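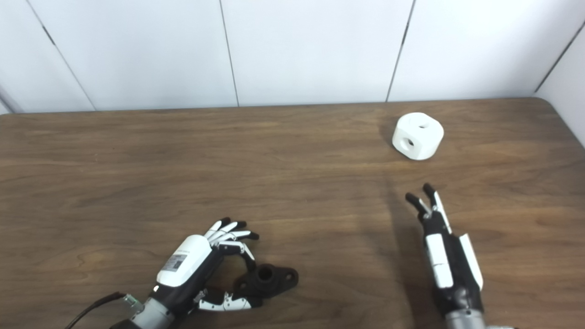 Week 6 Handout: Queues, Buffers and Why Your Video Call Goes Bad When Somebody Else Starts an Upload

Intro to Networks, evening section
Notes by Danai Makris

Welcome back, everybody. Last week we ended a bit abruptly because I talked too long about addressing (my apologies, and thank you to Benjie Tagle for pointing at the clock), so I'm going to pick up with the part I skipped and then move into queues, which I have been looking forward to since the course began. Please read this before the lab if you can. It's long, but there is very little math in it, and what math there is you could do on the back of a receipt.

1. What a queue is doing inside a router

Packets arrive at a router whenever they feel like it. The link going out the other side can only carry so much at a time, so when two packets show up together, one of them has to wait. The place where it waits is a buffer, a piece of memory set aside for the purpose, and the line of packets sitting in that memory is the queue. I use the two words loosely when I'm speaking and I'm sure I'll do it again on Sunday, but in your written work please keep them apart: the buffer is the room, the queue is the line of people standing in it.

If the line is usually empty or nearly so, all is well. Packets come in, packets go out, and the delay you measure is mostly the time it takes for the signal to travel and for each hop to do its work. If the line is usually long, every packet pays for every packet ahead of it, including the tiny ones that only wanted to carry a bit of your voice to your grandmother.

2. A small worked case

Suppose a home connection can send 2 megabits per second upstream. Not generous, but plenty of people still have something like it. Now suppose the modem has a buffer that holds 50 full-sized packets, and let's call a full-sized packet 12,000 bits to keep the arithmetic friendly.

A full buffer is then 50 times 12,000, or 600,000 bits. Divide by 2,000,000 bits per second and you get three tenths of a second, or 300 milliseconds. So a packet joining the back of that line waits 300 milliseconds before it even leaves the house! Most people start talking over each other well before the delay gets that high, and that's before we add the trip itself or whatever is happening at the far end.

Try the same sum at home with the upload speed doubled, and then with the buffer cut in half. You should get the same answer both times, and I'd like you to be able to tell me in a sentence or two why the two changes would still feel different to the person doing the uploading.

3. Why anyone would build a big buffer

It's tempting to blame the equipment makers, and I did for years. But think about it from their side. Memory got cheap, dropped packets looked bad in tests, and a larger buffer meant fewer drops. The trouble is that the usual kinds of TCP learn how fast to send by noticing drops. Take the drops away and the sender keeps pushing, the line keeps growing, and the news that the link is full arrives very late. The common name for this is bufferbloat, which is a silly word but you'll see it everywhere, so you may as well learn it.

Atif Satti asked after class whether this means drops are good. I'd say that an early drop is useful information and a late drop is mostly just a loss – we'll spend more time on this when we get to congestion control proper.

4. What can be done

The oldest idea is simply to make the buffer smaller. It helps with delay, but a link with bursty traffic may then sit idle at moments when it could have been busy.

A better family of ideas goes by the name active queue management. The router watches its own line and begins dropping or marking packets before the room is full. Older schemes looked at how long the line was. CoDel, which is in the reading, looks at how long packets have been standing in it, and I find that much easier to reason about, as it doesn't need retuning every time the link speed changes.

The third idea is fair queuing: give each conversation its own line and take turns among them. The big upload waits behind itself, and your call slips through. Many home routers now combine this with the second idea, and the setting is often labeled "smart queue" or something similar.

5. For the lab

Bring a laptop if you have one. Divina Evangelista will be helping at the back tables and has kindly offered to stay late. You'll run a ping on an idle link, start a large upload, and keep the ping going for a couple of minutes. Write down the idle delay, the loaded delay and the difference between them. Then turn on queue management and repeat. Hand in your numbers with a short paragraph, and please label your units – last term I had roughly 36 reports and a good many of them left me guessing between seconds and milliseconds.

If your home setup is unusual (a phone hotspot, say, or shared building wireless), bring those numbers too. They tend to be messier and we can talk through them together.

Related handouts
Week 3: Delay, Throughput and How to Tell Them Apart
Week 4: Reading a Packet Trace Without Panicking
Week 5: Addressing, Part One
Lab Sheet: Measuring Loaded Delay
Week 7: Congestion Control from the Sender's Side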